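Clasumville Robotics Club
Minutes of the project meeting, 25 July 2019

I said I'd do the minutes this time if somebody else did the kettle, so blame me for the style. We had 13 in the room, which is a decent turnout for the summer holidays, plus two apologies and one person who came in at the end for a forgotten bike helmet and stayed for the biscuits.

1. Last meeting's minutes
Agreed, with one change. I'd put that the spare power supply had gone to the Colldale club for good. It's a loan, and they know it's a loan, and we'd like it back by the end of the school holidays please.

2. The arm
Most of the evening went on this, as usual. For those who missed it, we're entering the sorting round of the Stilar Challenge in February. The arm has to pick things up off a tray one at a time and put each one where it's told, with no human hands allowed once the clock starts. We've been practising with a mix of foam blocks, soft toys and cloth, the idea being that if it can cope with hard edges and floppy stuff in one go then we won't get a nasty shock on the day. 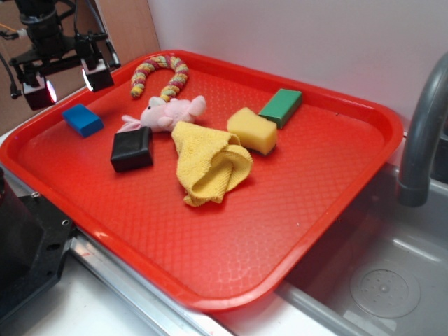

The software group went first. They've been through all 247 practice picks on the log and sorted them by object, and the blocks are miles ahead of everything else (hooray!). The towel is the worst by a long way. The program looks for the middle of whatever it's going for, and the middle of a scrunched-up towel can be a fold, or a dip, or nothing much at all. Somebody suggested aiming for the highest point instead. Somebody else said we tried that in the spring and it went for the rim of the tray every time, and then there was a fairly long chat about whether that was the program's fault or the camera's. We didn't settle it. The software group will try the highest point again, but with the rim masked out, and bring numbers next time.

The rope toy is better than it was. Going in across one side of it works more often than going for the bend, so we're sticking with that.

I asked if we could have the tray in the same spot each session. It's been creeping along the worktop and I spent half of one evening chasing a fault that was really just the tray having been put back at a different angle. Agreed that we'll mark the corners with tape. The tape will be a colour that isn't already on the tray, which took longer to decide than you'd think. White was no good on a white worktop, so we've gone for purple, if the art cupboard has any.

3. Grip strength
This one got a bit heated, in a friendly way. The fingertip sensors are giving us good readings on the blocks, and the younger group want to turn the squeeze down across the board so the soft things don't get mangled. The build group say that if you turn it down too far the blocks will slip on the way over, and a dropped block costs six points under the rules as they stand. I can see both sides. My own feeling is that we should have two settings and let the program choose, but that means it has to know what it's holding, and it doesn't always.

We ran a short session at the bench so everyone could have a look up close, and people took turns at the laptop watching the view from the wrist.

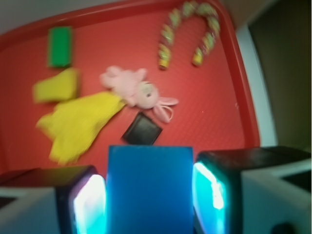
Butt reckoned we were arguing about the wrong end of the job, and said so quite loudly over the fan: the squeeze could wait, and what would lose us the round was two things lying against each other and the gripper fetching both. There was a bit of a silence after that. The rules do say a double pick scores nothing, and we've hardly practised for it. We've now got it down as a proper task. One session in every two will start with things touching or overlapping on purpose, and the software group will log those separately so they don't drag the other figures about.

Grip strength is carried over. Two settings is the favourite for now, but we didn't vote.

4. Money
There's £32 left in the parts tin. We need cable ties, more of the little screws and a new mouse for the laptop, all of which it'll cover. The entry fee comes out of the main club account and has been agreed already, so please stop asking me about it in the car park!

5. Visit to Colldale
They've invited us over to try our program on their setup. Everyone's keen. The snag is transport, and whether we take our own tray and objects or use theirs. I think using theirs would do us good – the program has only ever seen our things and it would be interesting to find out how spoilt it is. The build group would rather take ours as well, just in case. Lifts to be sorted by email, and could parents please reply to the message this time, even if the reply is no.

6. Any other business
The door code has changed. Ask me, don't write it on the whiteboard.

Please wash up your own mug. I've now taken home the green one twice and it isn't mine.

Someone asked if we could have team shirts for the Challenge. Most hands went up. Nobody could agree on a design, so drawings to me before next time, one sheet of paper each, and no flames.

Jobs for next time
Rim masking and the highest point test – software group
Purple tape – me
Touching and overlapping practice, first go – everyone
Screws, cable ties, mouse – build group
Ring Colldale about the power supply – me again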